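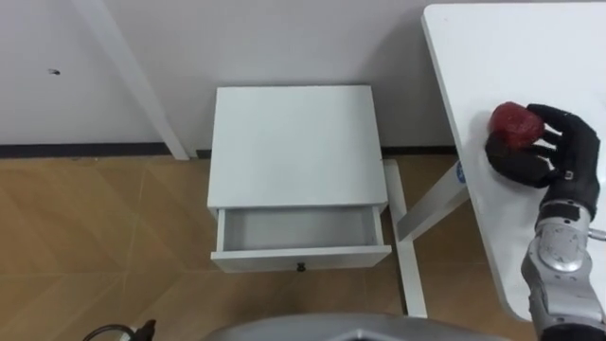

Figure 1. Right hand on the table with the red object between its fingertips; nightstand drawer open.

Setting Up and Looking After the Golier Cell
Student project report, Robotics Workshop, Hetanside College

Introduction

When our group picked up the Golier cell in March, we thought we were getting a project about teaching a robot to put things away in a drawer. We did get to that in the end, but most of our term went into the less glamorous side of it, which was getting the right hand, the wrist and the furniture into a state where the same motion could be run in the morning and again after lunch with the same result. We came to enjoy that work a good deal, and this report is mostly about it. We have tried to write down the things we wished we had been told on our first afternoon, so please forgive us if some of it seems small.

The robot is the one we call Golier. The hand controller is a Ravn unit, and the motion sequences are written and played back in Dasora, the department's own software. The furniture is a white table and a small white nightstand with one drawer, which stands against the wall.

Placing the furniture

We started with the furniture because everything else depends on it. The nightstand is light, and it creeps. Every time the drawer is pushed or pulled the whole thing wants to shift a little on the floor, and by the end of a session it could be far enough out that the fingers met the top of the cabinet when they were meant to clear it. We wrote the gap between the nightstand and the table leg into our log as 40 centimeters, and we check it with a tape measure before the robot is powered up. If it is off, we slide the nightstand and leave the table alone, as the table is our reference for the arm as well.

The drawer is left open and empty at the start of each session. We look inside before starting (a forgotten screwdriver in there cost us a good part of one afternoon) and we make sure it slides freely by hand. If it sticks, the runners get wiped with a dry cloth. We did try a drop of oil early on, and it collected so much dust that we had to take the drawer out and clean everything again.

Setting the hand

The hand needs its zero position set again whenever it has been off the arm, and also after any long session. In Dasora this is a single page with a slider for each finger, and the Ravn controller stores the result when you press save and wait for the light to go steady. We open the hand fully, save that, then close it slowly with nothing in it and save again. It is tempting to skip the second save. We skipped it once, and the thumb spent the rest of the day stopping short of everything it was asked to touch.
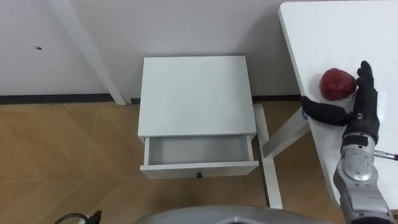
Thumb height turned out to be the setting we fussed over most, and we would encourage the next group to start with it. The pick motion comes in from the side, so the thumb has to travel close to the table without dragging on it, and a very small error at the base joint becomes a large one out at the tip. We check it with the hand standing on edge beside an apple: four fingers straight up and together, thumb lying out low along the tabletop. In that pose it is easy to crouch down and look along the surface, and much easier than trying to judge it in the middle of a grasp. If the thumb presses down we raise the base joint by 2 steps in Dasora and look again. If it stands off the table we go the other way. We do this with the arm paused and one person at the stop button, even though it feels slow.

While we are crouched there we also look at the strap at the wrist, with its small metal buckle. A strap that has worked loose lets the dark covering on the palm ride up, and the fingers then feel stiffer than they should. For a while we blamed the motors for this, and we were rather embarrassed when we found out.

Daily care

Our routine settled down after the first couple of weeks. Before a session we wipe the fingertips and the tabletop, look over the visible screws on the forearm, and move each joint slowly through its range from Dasora while listening for anything new. After a session the hand is opened, the arm is parked and the log is filled in. We count cycles in the log, where one cycle is one full pick and release, and every 1000 cycles we do the longer check: covering off, finger joints brushed clean, connectors unplugged and inspected, zero position set again from scratch.

The wrist cable gets its own line in the log. It needs enough slack to follow the wrist when the arm reaches down to the drawer, but too much slack and it lies in the way on the table. We set the length with the arm in its lowest drawer pose, thumb out over the open drawer and fingers above the cabinet top, and then look at the loop where it passes over the tabletop. It should hang in an easy curve, with no sharp bend where it leaves the connector. We fasten it only after checking the parked pose too - the first time we forgot, and had to cut a perfectly good cable tie. 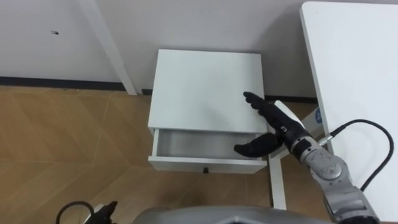
Problems and repairs

We had 2 real faults during the term. The first was a finger that stopped answering halfway through closing. We swapped settings around in Dasora for far too long before unplugging the connector at the Ravn unit, where one pin had been pushed back. Reseating it fixed the finger, and we now tug gently on each wire as part of the longer check.

The second was a slow drift in the wrist, so that the hand arrived a little farther to the right on each run. We tightened the mounting screws, which helped for a day, and then found that the arm's home position had been saved while the elbow was resting against a stool. Homing it again with clear space all the way around put an end to the drift. The stool now lives in the corridor.

Notes for the next group

The log book is in the top tray of the tool cart, with the tape measure. Spare cable ties are in the same tray, and we have left plenty. The Dasora file to load is the one with "drawer" in its name, and the older copies can be ignored, although we could not quite bring ourselves to delete them. The longer check is nearly due again, so we would suggest doing it before any new motions are tried, and asking the workshop for a new brush first, as ours has lost most of its bristles.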